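Can my brother be a godparent if he lives in another state and isn't registered anywhere?

Posted by flodska_mom, 10 Oct 2019

We are expecting our second in a few weeks and want to have the baptism in December when my family can travel. My husband and I are registered at our parish and go most Sundays. I would like my brother to be godfather. He was baptized, made his First Communion and was confirmed, all at the parish we grew up in, but he has moved for work several times and never signed up at a church where he lives now. He does go to Mass when he can.

The parish office sent us a packet, and one of the pages is a "sponsor letter" that has to be signed by the pastor of the godparent's own parish. He doesn't have one, as far as I can tell. Can the pastor of our childhood parish sign it? Can our own pastor sign it? Also, the godmother we have in mind is my husband's cousin, who is Greek Orthodox, and I don't know if that changes anything. I called the office but they are only open two mornings a week and I keep missing them.

Zerkis

Your brother does have a parish even if he never filled out a form. In most places your parish is the one whose territory you live in. He can look up which one covers his address, go to Mass there, and introduce himself to the priest afterward. Some pastors will sign the letter after a conversation. Others want him to register and be seen for a while first, and I have heard of places that ask for several months. So he should start now and not wait until after the baby comes.

The childhood parish usually won't sign. They can vouch for his sacraments but not for how he lives today, and that is what the letter is for. What they can give him is a new copy of his baptismal certificate with the notations on the back, including confirmation. He should ask for one issued recently. The old one in your mother's drawer won't have the later notations on it.

Ask about the class too. Our parish requires godparents to take the same preparation class as the parents, and it is 2 hours on one evening. Someone from out of state can normally take it where he lives and have the certificate sent over.

Murnau

just have him register online. mine took ten minutes and they never asked me anything. the priest at our baptism didn't even look at the letter

Eftychia Andreadis

I can answer the part about the cousin, as I am Orthodox and stood at a Catholic baptism for my niece.

An Orthodox Christian can be a godparent at a Catholic baptism as long as there is also a Catholic godparent. So if your brother gets his letter, the two of them together should be fine. Tell your pastor early, because the office may hand you the wrong form. A baptized Protestant is listed as a Christian witness, and I was put down that way at first. It was corrected before it went into the register, but I had to bring it up myself. Your cousin should also speak to her own priest. Mine, Father Christodoulou, asked me to come in and talk it over before he gave his blessing, and I was glad I did.

On the paperwork, mail the originals well ahead and keep copies of everything. My letter went by regular mail and was lost, and the second one reached the parish 8 days before the baptism. I had also sent a box for the family with a few things in it, and that arrived before the letter did.

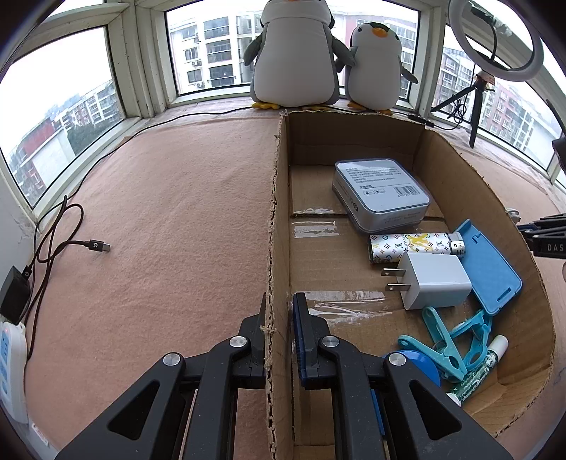

If the letter does not come in time, ask whether the two parish offices can speak to each other by phone or send a scan. Ours accepted a scan as long as the parish seal was readable, with the original to follow.

One more thing. If your brother truly cannot travel in December, ask about a proxy. Someone else stands in for him at the font, and his name is the one written in the register. He still needs the letter. My sister's parish wanted the proxy named in writing beforehand.

The offering was 50 dollars at her parish and was described as optional. Yours may not have one at all, so look in the packet.

flodska_mom

Thank you, this helps. He found his parish and is going to talk to the priest there after Mass. I left a message with our office about the Orthodox form.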